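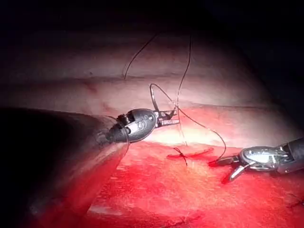
12th May – annual walk-round of the Grado allotments, checked by Grigore Stoica

What a good year to be doing this! The site looks better than it has in ages, and most of what follows is small stuff. Ticked boxes are fine as they stand. Empty ones need somebody to do something, and I've said what.

## Gates and paths

- [x] Main gate opens fully and latches. *Lovely and smooth with the new hinge.*
- [x] Combination lock works on both sides.
- [ ] Main path clear to full width. *Brambles are leaning in by the Sukis plots. Ten minutes with loppers would do it, and I'm happy to lend mine.*
- [ ] No trip hazards. *One slab has lifted next to plot 4. Please step over it until it's been re-bedded. I've put a cane with a yellow rag on it.*

## Water

- [x] Dip tanks have lids, and the lids are on.
- [x] Standpipes not leaking. *The one by the compost bays used to dribble all summer and it's bone dry – brilliant job, Buzatu family.*
- [ ] Hoses coiled after use. *Two left across the path. They're very easy to miss when you're carrying a tray of seedlings.*

## Sheds and greenhouses

- [x] Communal shed door and roof sound.
- [ ] Glass secure. *Plot 5 has a cracked pane low down on the door side. Tape it for now and swap it for polycarbonate if you can – it's light, it's cheap and the tomatoes won't know the difference.*
- [x] Tools hung with blades facing the wall.
- [ ] Fuel in proper cans, labelled. *One can has lost its label. I think it's the two-stroke mix for the strimmer but I'm not going to guess, so could whoever filled it write on it?*

## Bonfires and compost

- [x] Fire bin clear of fences and sheds.
- [x] Bucket of sand beside it, full.
- [ ] Check for hedgehogs before lighting. *The sign has faded to nothing. I'll paint a new one, and I'm quite looking forward to it.*
- [x] Compost bays stable. *The left-hand bay is steaming away beautifully, do go and have a look.*

## First aid

- [x] Box in the communal shed, on the shelf by the window.
- [ ] Contents in date. *Eyewash runs out in July. Plasters are nearly gone too, so I'll order a box of 100.*
- [x] Emergency card has the right address for the Zirance Lane entrance.

## Other comments

The bean frames on plot 123 are the tallest I've seen here and they passed a good hard shake. Cane toppers on all of them as well! If anyone else would like toppers, there's a bag of old corks in the shed with holes already drilled.

Next check in July, once the slab and the glass are done.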